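Visit to the Grunside Automation Laboratory, November
Report of the Steviveck Workplace Safety Association

Members of the Association were received at the Grunside laboratory at 8 in the morning. The party numbered 14. The laboratory is run by Entili, which tests handling arms for small packing firms, and the visit had been arranged after Entili reported a fault during trials of its Wumach control software.

The morning began with a talk on the fault itself. On trial 51 of a planned series, the arm had closed on a block, registered a firm hold and begun to lift. The hold was poor. The block slipped out during the move to the drop point and the arm carried on, opening its fingers over the correct place with nothing between them. The software recorded a success. When the earlier records were checked by hand, the same false result was found in 17 trials.

Our hosts were frank about the cause. The signal used to confirm a hold depended on how far the fingers had closed, and the limit had been set with a narrower block in mind. With a longer, flatter piece taken near one end, the reading stayed within the limit while the piece was already tilting. Members asked whether an arm working beside people could let a load fall in the same manner. The answer was that it could, and that the software had for this reason been withdrawn from the one site where it was in use.

After a short break the party moved to the simulation room, where the layout of the failed trials has been rebuilt on the computer so that each can be run again at low speed. The part of the work shown to us concerned the orange block. The blue cube and the green cylinder remain on the table in each run, as the software must also choose the right piece. 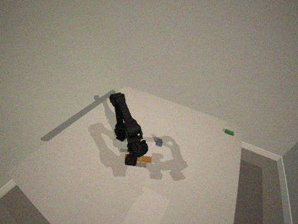 The simulated arm at the orange block, with the blue cube and green cylinder also on the table.

A second check is now being added, which compares the position of the block before and after the lift. Members noted that it had not yet been tried on a real arm, and asked that the false results be kept in the trial record and marked as such. Entili agreed to this and will send the Association a written account when the hardware trials are complete.

The visit closed with a tour of the loading bay. The Association thanks the staff at Grunside for their time.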